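The rules taped up over the bench

I've been meaning to write up our house rules for months, and then on Tuesday Sushil Agarwal asked me to send him "the safety doc" for the group he's starting over in Hamwood, and I had to admit that the safety doc is a sheet of paper with coffee on it. So this post is the safety doc now. Hi, Sushil!

Some background. I work with small tabletop arms, the printed kind you can pick up with one hand, and everything we ask them to do is kitchen stuff. Bread, toasters, cups. Small arms make people careless (me very much included). You'd never reach past a big factory arm to grab your phone, but a little yellow one? I've done it with a sandwich in my other hand.

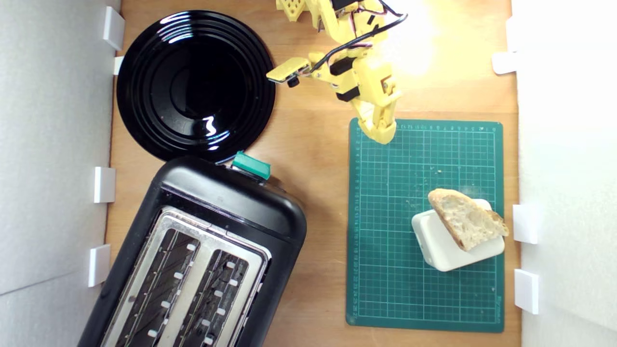
Toaster, bread on its block, cutting mat. Breakfast, more or less.

Rule one is the oldest and it's about power. The toaster is unplugged unless the person running the session has said out loud that it's going live. Out loud! A nod doesn't count. If you're practicing placement you don't need heat, and nearly all of what we do is practicing placement. I keep a logbook, and the last time I added it up we had 2225 runs in it, of which 382 really needed a working toaster. All the rest could have been done with a cold box with two holes in the top.

Rule two is that the walls come back before the arm moves. We clip white panels to the table on both sides, partly so the background stays the same from run to run and partly because it gives people a line. Hands outside the line when the motors are on. I borrowed this from a workshop in Kandpal where they had yellow tape on the floor, and the tape worked great until somebody put a rug down. A panel is harder to ignore.

Rule three: know where your stop is and have touched it today. Pointing at it is no good, you have to press it, watch the arm go limp, and start up again. It takes no time at all. I skipped it once at Evmont because we were running late for a demo, and the stop turned out to be plugged into the wrong power strip. Nothing happened, but I drove home feeling pretty sick about it.

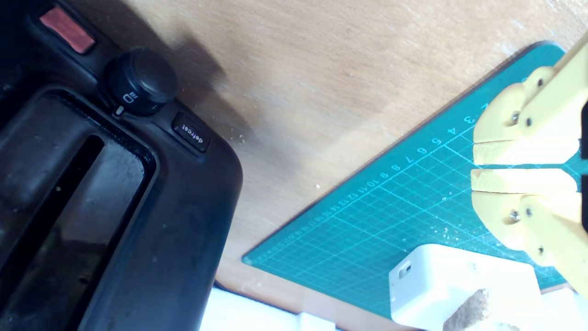
Rule four is speed, and this is the one I get arguments over. My limit for anything new is 200 millimeters a second at the tip, and it stays there until the same motion has run clean for a full session. Yes, it's slow. Yes, it's dull to watch. But you can see a bad approach coming and do something about it, and I would much prefer to be bored. The folks on the Skikura forum run a lot faster and good for them, they also post a lot of pictures of broken fingers (printed ones, thank goodness).

Rule five is wires. Check every cable through the whole range of the arm before you start, by hand, motors off. Cables look fine when the arm is parked and then you stretch it out and something goes tight, or drops down where a finger can catch it. Zip ties are cheap. Leave slack at the joints and tie down everything between them, then move it all again, because you probably tied one too short. I did that for most of March.

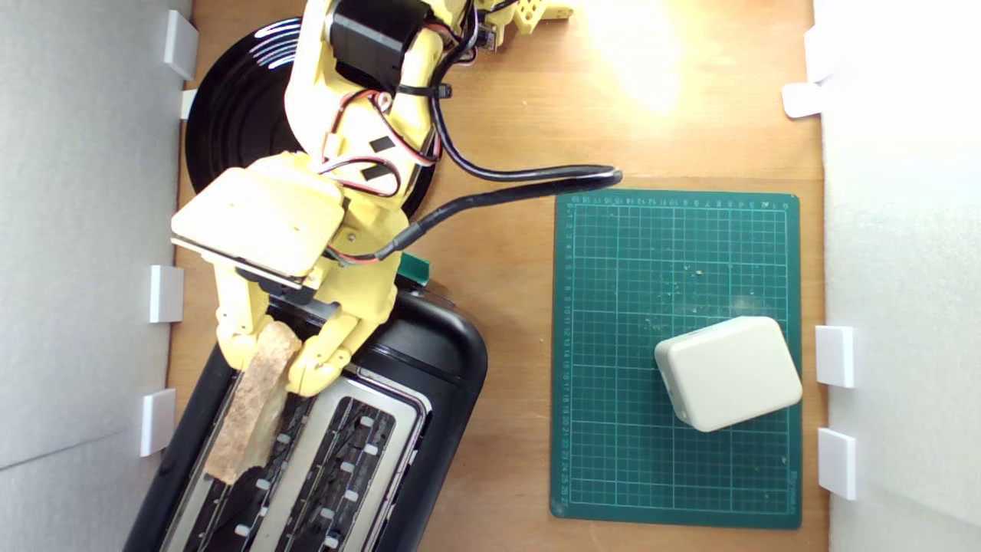 Rule six covers anything that goes into something else, and it's the one Sushil will want most for his crowd. Insertion is where force sneaks up on you. The arm thinks it's heading for a spot, the spot has an edge, and it'll keep pushing until a part gives. So we start with soft stuff. A slice held upright by its top end and lowered into the left slot is a pretty forgiving test, and the worst you'll get is crumbs. We also keep the other slot empty, which leaves somewhere for a bad approach to go. Only when that's boring do we try anything stiffer, and forks and knives never go on the table at all, heat or no heat.

Rule seven, clean up. I'm bad at this one. Crumbs get under things and into things, and bread dust in a gear is a miserable way to spend an evening. Brush the mat between sessions, and turn the toaster over a trash can (unplugged, see rule one).

Rule eight is to write down the near misses. We use the same logbook, one line each, no names. I didn't think anyone would bother, but people love writing in it, and about half of what's up there started as a line in that book.

Sushil, you asked what all this costs. The panels and clips were cheap, and the stop button was a spare. I spent 900 dollars on a fancy light curtain in the first year and it's still in its box, so if you want it, come and get it. Bring a muffin or something.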